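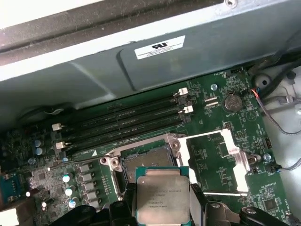 ## Stedon, célula de montaje y desmontaje de PC: lo que vi en la jornada de puertas abiertas de Noltum

18 nov 2022

Noltum enseña la Stedon a talleres y recicladores con cita previa. Fui con Begoña Lorente, que lleva la parte de compras en nuestro taller de reacondicionado, y la demostración la dirigió Dardo Cisternas. Nos dejaron quedarnos toda la mañana junto a la mesa y preguntar lo que quisiéramos.

Yo iba a ver sobre todo el trabajo con el procesador. Es la operación que más placas nos cuesta en el banco, casi siempre por contactos doblados. La pinza coge el procesador por los lados con dos dedos negros y lo lleva sobre el zócalo con el marco de retención ya abierto. Los dedos son grandes para el espacio que hay. Con las ranuras de memoria vacías se trabaja bien. Con un disipador alto al lado no lo tengo tan claro, y Cisternas reconoció que en algunos modelos hay que retirar antes más piezas de las que uno retiraría a mano.

### Preparación

La torre se coloca tumbada, con el panel lateral quitado. Eso lo hace el operario. También hay que apartar los cables que crucen por encima del zócalo; el brazo no los aparta solo, al menos en la versión que nos enseñaron. Cargar la receta de un modelo conocido es rápido. Dar de alta uno nuevo lleva, según Noltum, 24 minutos. No lo pudimos comprobar. 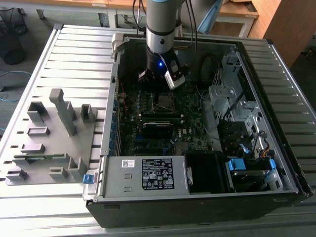 *La pinza sobre la placa, cerca del zócalo. A la izquierda, la bandeja de fijación impresa en 3D.*

La bandeja me gustó más de lo que esperaba. Es una pieza gris con postes y ranuras, y si se estropea se imprime otra. Noltum entrega los archivos con la célula. Pregunté si podíamos modificarlos para nuestros módulos y la respuesta fue que sí, sin perder la garantía. La mesa ranurada también es práctica para recolocar los útiles.

### En funcionamiento

Es lenta. Una persona con oficio va más deprisa en una sola máquina, y la demostración no intentó disimularlo. El interés está en las tandas largas del mismo modelo. En agosto, Noltum hizo una prueba interna con 163 equipos iguales, y el informe que nos dieron anota cada parada con su motivo. La mayoría son de visión: reflejos en el metal del zócalo. Lo agradecí, porque en la jornada de Pallness del año pasado no conseguimos ningún dato de paradas.

El ruido es bajo y se puede hablar al lado sin levantar la voz. La interfaz está en inglés y francés. En español, de momento, no.

### Precio y mantenimiento

El contrato de mantenimiento básico son 878 euros al trimestre, sin desplazamientos. El juego de dedos de repuesto se cobra aparte. Recomiendan revisar la pinza cada 2000 ciclos, cosa que puede hacer el propio taller con una galga que viene en la caja.

### Valoración

A favor: el agarre del procesador, los útiles imprimibles y un informe de paradas legible.

En contra: la velocidad, el alta de modelos nuevos y la preparación manual de los cables.

Para un taller que recibe torres de todo tipo, como el nuestro, no la compraría todavía. A quien trabaje con lotes de empresa le aconsejo pedir cita y llevar sus propios equipos. Nosotros no llevamos ninguno y fue un error. Begoña ha solicitado una segunda visita con dos torres nuestras, y pondré los resultados en esta misma página.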